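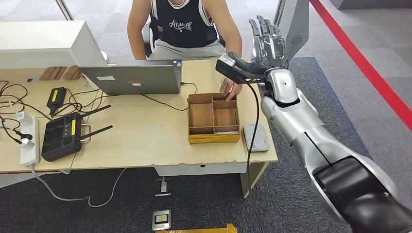 A cardboard organizer box on a light wooden desk.

31st May

Flastell questions "home office ready" claims on flat-pack desks

Consumer group Flastell says the phrase "home office ready" tells shoppers next to nothing, and wants retailers to drop it until they can say what it means.

The group read the product pages of 193 desks sold online by nine retailers, among them Jadetti and Kröger. It found the phrase, or something close to it, on 100 of them. Only 83 of those pages gave a load limit for the desktop. Plenty were silent on the height of the desk, a measurement one might expect a seller of desks to have on hand.

Jadetti told the group its wording is "aspirational." Flastell is not sure what a desk aspires to. Kröger said in January that it would review its labelling -- the pages had not changed when this release was written.

Flastell is also unconvinced by Plellell, the new trade label that promises "comfort-tested" furniture. The label's owners have not published the test, named the lab or explained what a fail looks like. A sticker paid for by the people who wear it deserves a hard look.

The group's advice to shoppers is dull but cheap: measure your chair, ask for the load limit in writing, and keep the receipt.

The full list of product pages is available from Flastell's media desk on request.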